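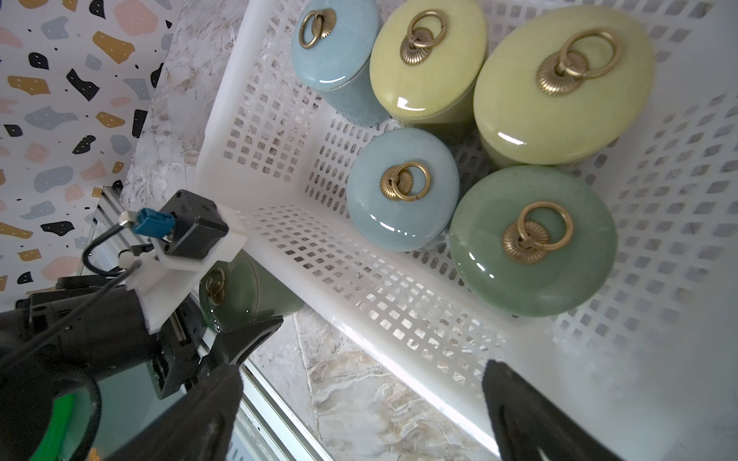

Von Bernadette Costello, Pressestelle Robotik-AG Mondisari

Mondisari, im August – Die Robotik-AG der Gesamtschule Mondisari fährt zum Schülerwettbewerb nach Vovunitz. Startplatz seit gestern bestätigt, Aufgabe ist auch bekannt: Geschirr und Haushaltsgegenstände mit einem Greifarm einräumen, ausräumen, umsortieren. Ohne Fernsteuerung. Gewertet wird jeder Gegenstand, der heil und aufrecht an seinem Platz steht.

Das Team besteht aus vier Schülerinnen und Schülern der Jahrgänge 10 bis 12. Byung-chul Sung (Mechanik), I-seul Myung (Programmierung), Ye-rin Hyun (Datenaufnahme) und So-yul Seo (Auswertung und Dokumentation). Betreut wird die AG von Bernadette Costello, Technik und Physik.

Geübt wird zur Zeit mit Keramikdosen im weißen Kunststoffkorb. Glasierte Deckel, auf jedem ein Messingbeschlag mit Ring. Hellblau, gelbgrün, salbeigrün, verschiedene Größen, dicht an dicht. Für den Arm ist das die bisher schwerste Übung der AG. Die Deckel spiegeln, der Ring ist beweglich, und zwischen den Dosen bleibt für die Finger kaum Platz. Eine liegende Dose neben dem Korb gehört ebenfalls zum Programm, denn in Vovunitz gibt es Zusatzpunkte für das Aufrichten umgekippter Teile.

„Am Anfang haben wir immer am Ring gezogen. Schlechte Idee, der Deckel kommt mit und die Dose bleibt stehen“, sagt Byung-chul Sung. Jetzt greift der Arm seitlich am Körper. Geht aber nur, wenn man die Dosen in der richtigen Reihenfolge rausholt. Die Reihenfolge soll das Programm selbst finden, daran sitzt I-seul Myung seit den Ferien.

Die Halterung für das Sensormodul kommt aus dem 3D-Drucker der Schule. Entwurf Nummer vier. Die ersten waren zu weich oder saßen so, dass der Stecker beim Drehen des Handgelenks an den Arm stieß. Das Kabel läuft jetzt in einer Schlaufe nach unten weg, mit etwas Reserve. Die schwarzen Greiffinger hat die AG von der Firma Hwang bekommen, die auch einen Satz Ersatzfinger mit nach Vovunitz gibt.

Gelernt wird aus Vorführungen. Heißt: Jemand aus dem Team führt den Arm von Hand durch die Bewegung, die Kamera am Handgelenk nimmt auf, danach wird sortiert und trainiert. Bis jetzt liegen 288 Aufnahmen vor, davon hat Ye-rin Hyun 195 freigegeben. Der Rest fällt raus. Verwackelt, falsch gegriffen, Licht zu grell auf der Glasur. „Die aussortierten schauen wir uns trotzdem alle an, da sieht man am meisten“, so Hyun. Eine eigene Liste mit den Fehlgriffen führt So-yul Seo, nach Gegenstand und Griffhöhe geordnet. Die Liste geht nach dem Wettbewerb an die AG in der Unterstufe weiter.

Noch offen ist die Beleuchtung. In der Halle in Vovunitz hängen Strahler unter der Decke, in der Schule kommt das Licht anders. Die AG probiert deshalb in den nächsten Wochen verschiedene Lampen durch und nimmt die Übung mit den Dosen jedesmal neu auf. Wer eine alte Stehlampe oder einen Baustrahler übrig hat, kann ihn im Sekretariat abgeben. Bitte mit Namen dran, sonst kriegen wir das nie wieder auseinandersortiert.

Zum Ablauf in Vovunitz: Jedes Team hat zwei Durchgänge, der bessere zählt. Zwischen den Durchgängen darf am Programm geändert werden, am Greifer nicht. Welche Gegenstände auf dem Tisch stehen, erfahren die Teams erst am Morgen. Aufbau ab 8 Uhr, erster Durchgang um 10.30 Uhr. Zuschauer sind willkommen, der Eintritt ist frei. Die AG reist mit dem Schulbus, Plätze für Eltern und Geschwister gibt es noch ein paar, Anmeldung bitte über Frau Costello.

Unterstützt wird die Fahrt vom Werkzeughandel Fimen, der die Startgebühr und die Transportkiste für den Arm übernimmt. Die Schule bedankt sich dafür. Auch bei den Eltern, die Geschirr gespendet haben, das nicht in jedem Fall zurückkommt.

Vor der Abfahrt zeigt die AG den Arm noch einmal in der Schule, 17 Uhr, Technikraum im Erdgeschoss. Presse bitte kurz vorher melden, der Raum ist klein. Fotografieren ist möglich, Blitz bitte aus, der stört die Kamera am Arm. Interviews mit dem Team gern im Anschluss, die beiden jüngeren nur nach Absprache mit den Eltern.

Über die AG: Die Robotik-AG Mondisari trifft sich einmal pro Woche nachmittags, vor Wettbewerben auch öfter. Mitmachen kann man ab Klasse 8, Vorkentnisse braucht es keine. Neue Mitglieder werden nach den Ferien wieder aufgenommen.

Kontakt: Bernadette Costello, Robotik-AG, über das Sekretariat der Gesamtschule Mondisari. Abdruck frei, Beleg erbeten.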